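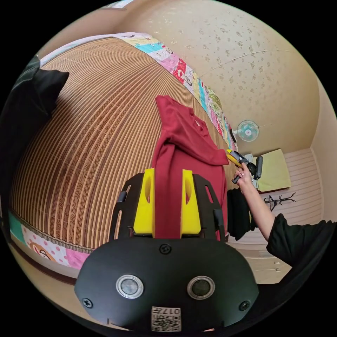 *Red top beside the slatted mat, patchwork border behind. Bed 2, July.*

**textiles bench / bedroom mockup — running notes**

9:40 am. Back on the laundry and bedding job after the break. Brenda wants the mat question settled before the Clallo samples go back, so the bed gets done first, and the shelves can wait til tomorrow.

Mat: woven, fine slats, browns and tans, wavy braided bands darker than the rest. Looks good over the patchwork. Feels cool on the hand first thing, less so by noon. Slides though. Slid twice before lunch with me only leaning a knee on it. Quilt under it has no grip at all, the mat needs something tacky between or it has to go straight on the mattress.

Tried so far:
- mat on quilt, nothing between — slides
- mat on quilt, Nuvov mesh between — better, mesh bunches at the foot end
- mat straight on mattress — stays put, but then where does the quilt go. Iara says fold it at the foot. Ewan says roll. Fold is quicker, going with fold unless it looks awful

10:25. Clothes. Folding on the mat instead of on the quilt. Big difference for thin stuff, the quilt grabs at everything and you loose the edge of the fold. On slats it slips round nicely. Too nicely for anything silky, those go on a towel.

Red top is the annoying one. Long sleeves, soft collar. Pick it up from the middle and the sleeves go wherever they like, then you're starting over. Order that worked:

1. lay it face down, collar toward the pillow
2. sleeves in flat, one at a time, smooth from the shoulder
3. sides to the middle
4. bottom up to the collar in two goes, not three (three makes a lump)

Did it eight times in a row, last four were fine. Collar still flips under when I turn the stack over. Pak-hei does his by pinching the collar shut before the last fold, will try that after lunch.

11:50. Slats catch on buttons!! Pirihi shirt, cuff button went down between two slats and I pulled before looking. No damage to the shirt, one slat slightly lifted. Pressed it back. Buttoned cuffs BEFORE they go on the mat from now on, please everybody.

1:15 pm. Quilt wash. Label says 30 C, gentle. Edin had it down as 40 in the old sheet, crossed that out. Printed squares (the cartoon ones) are the ones to worry about, check for cracking after each wash. The plain squares can look after themselves. Do not tumble. Line is free after 3.

Mat does NOT get washed. Damp cloth along the slats, never across, then stood on its long side by the window. Do not roll it damp, last one went musty in the closet and smelled the whole room out.

2:30. Pak-hei's collar pinch works. Adding it to the sheet as step 3b.

Pillow: black cover shows every bit of lint. Lint roller is empty, refill on the Natetti order. Brenda placing it this afternoon, shout if you need anything else on there.

Left to do
- [ ] grip mesh, cut to mattress width, stitch the foot end down
- [ ] quilt on line, check printed squares when it's off
- [ ] look at the lifted slat again in the morning
- [ ] ask Clallo if the mat comes in a narrower size — this one wants a bigger bed
- [x] fold sheet updated
- [ ] Iara to try the red top from the sheet cold, no coaching, and write down where she gets stuck

4:05. Quilt out. Mesh not cut, couldnt find the good shears. Ewan had them yesterday?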